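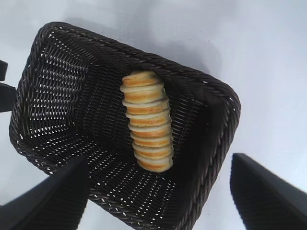 Tormod Løken reckons we're asking the wrong thing altogether. Can it pick up a biscuit, well yes, he says, a vacuum cup could pick up a biscuit, the question is whether you'd leave it alone in the kitchen with the packet while you went out to get the washing in. He wants a number for that by April. No idea how you put a number on that.

Anyway. Bench notes, bread basket chore, afternoon.

Chore as written on the whiteboard: rounds out of the basket, onto the plate, basket back on the shelf. A six year old does it without being asked twice. (Mine needs asking twice.)

Running the Backlund planner with the Sketus grasp scorer on top. Tried the scorer off for the first lot, then on. Log is 2211 if anyone wants to look, folder's a mess, sorry.

Things I've got so far:

– Scorer loves an edge. Any edge. Wicker is nothing but edges, so it keeps proposing grasps on the weave and scoring them higher than the food. Put a mask over the walls, better, but then it won't go near anything leaning on a wall. Need something in between.

– Round things in a row are a pig. Take one from the end and you're fine as long as the rest stay put. Go in the middle and you're really grabbing three. Force limit at 2 newtons is what I've pencilled in, haven't touched it all arvo. Suspect too high for anything crumbly.

– Depth through open weave is rubbish. White bench comes up through the holes and the floor of the basket reads as two floors, one on top of the other. Planner picks whichever it fancies. Ask the Devard people if they have a filter for mesh, they must get it with shopping trolleys.

– Wrist yaw. Going in parallel to the long side there's room. Across, I don't trust it near the rim, the border is a good bit fatter than the wall below and the collision model is just a plain box. Wants remodelling with a lip.

Spent far too long on the empty basket question. How does it know it's finished? For us it's a glance.

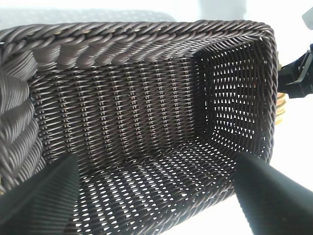

So for now it's doing a finish check by comparing the floor texture with a stored patch, and I've set the threshold at 400 by eye, which is not science. Crumbs will set it off. So will a shadow, I'd bet, going by how dark it gets down where the floor turns up into the wall. Someone suggested weighing the basket before and after and that is so much simpler I'm cross I didn't think of it. There's a kitchen scale in the Erkbridge box, drawer under the soldering gear. Batteries flat last time.

Shelf part of the chore not started. Two-handed job for most people when the basket's full, one-handed by the rim when it's not. Grip on the rim should be good in theory, plenty of twist for the fingers to bite on, but it's curved at the corners and I don't want it picking a corner. Restrict to the straight bits of the long sides.

Where I'm at on the big question, since Tormod will ask. Shop floor: close, if the tub is solid, same colour every time and someone else fills it. Household: no. Every kitchen has a diferent basket and they're all the worst possible basket. I'd let it clear a tray. Wouldn't let it near the good biscuits.

Also the timing. Budget for the whole chore is 20 minutes, which sounds silly for emptying a bread basket, but that's counting replans. If it can't come in under that I'd sooner we dropped the scorer and went back to fixed approaches. Less clever, easier to explain to visitors.

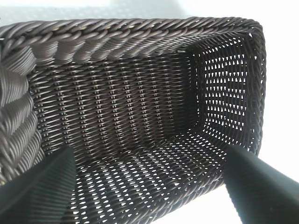 TO DO / NEXT

1. Lip on the collision model. Do this first, everything else hangs off it.
2. Halve the force limit, see if the grasp still holds on the row.
3. Matte black cloth under the basket, check whether the double floor goes away. If yes then it's the bench and I can stop blaming the sensor.
4. Batteries for scale.
5. Write up the wall mask properly for Tormod, one page, no jargon. He'll want the numbers at the top.
6. Email Devard re mesh filter
7. Second basket, lighter colour, closed weave. The op shop had a few. Keep the reciept this time.
8. Shelf height – measure it, the drawing is wrong.

Leaving the planner config as it is overnight, please don't update it, the last update ate my masks and I had to redo teh lot from memory.

Bench notebook | Contact: ask at the bench | © the workshop | Back to top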